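Kanotix Surfaces and Display
Home / Products / Backdrop and Letter Sets / Jiser Backdrop Set

Jiser Backdrop Set, black
Item no. 3144-B
Availability: in stock, ships from Sterumholm

Overview
The Jiser set is a black fabric backdrop with clips and foam letters, intended for use behind a work table, a folding station or a small display counter. The cloth hangs from its upper edge and is long enough to pass behind a tabletop and continue below it, so that the wall and the space under the table are both covered. Letters are attached to the front of the cloth after hanging.

Specifications
Color: charcoal black, matte
Fabric weight: 200 g per square meter
Drop: 217 cm
Edge: hemmed on all sides
Mounting: spring clips, upper edge only
Letters: cut foam, assorted colors, upper and lower case
Care: cool wash, line dry, warm iron on reverse side. Remove letters first.

Not included: table, wall rail.

Hanging
Clip the two upper corners first, then work toward the center. Do not pull the cloth tight between clips; the lower part will lift off the floor. A cloth taken straight from the bag shows a grid of fold lines. These relax with hanging but do not disappear completely without ironing. If a flat surface is required, iron before mounting.

Where the cloth is wider than the wall section, carry the surplus around the sides as panels. It can be trimmed, but a cut edge should be hemmed again.

Letters
Mixed case is available within one word. Letters are supplied in two groups, large and standard, and the spacing is set by eye. Keep a margin of 3 cm between any letter and the edge of the cloth. Narrow letters such as I tend to tilt when the fabric is creased beneath them — smooth the area by hand before pressing the letter on. Pale colors and yellow have the strongest contrast against the black. Darker blues and purples read less clearly from across a room.

Set on a wall behind a light wooden tabletop, letters attached:
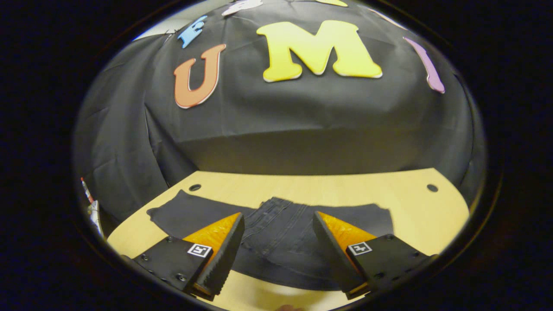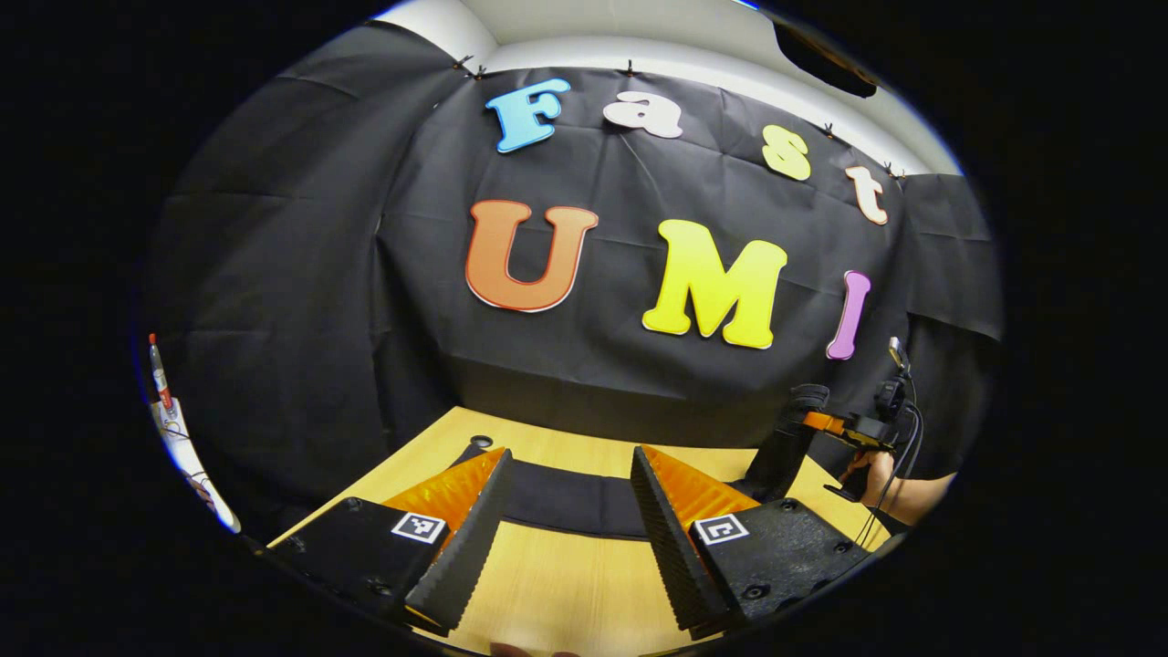
Table surface
Pale wood is recommended in front of the black cloth. Dark garments such as denim are easier to line up on it, and lint is visible before it transfers to the next item. Adugna table mats in dark gray can be placed under single garments; order these separately under Accessories.

Replacement parts
Clips are sold in bags. Single letters can be ordered by character, case and color. State the size group when ordering, as large and standard letters have different thicknesses and look uneven side by side. Blue letters from earlier production runs are slightly darker than the current shade.

Returns
Unwashed cloths in the original bag can be returned. Letters that have been attached are excluded. Return requests received on Sunday are processed with the next working day's mail.

Related items
Adugna table mat, dark gray
Jiser clip bag
Jiser letter storage folder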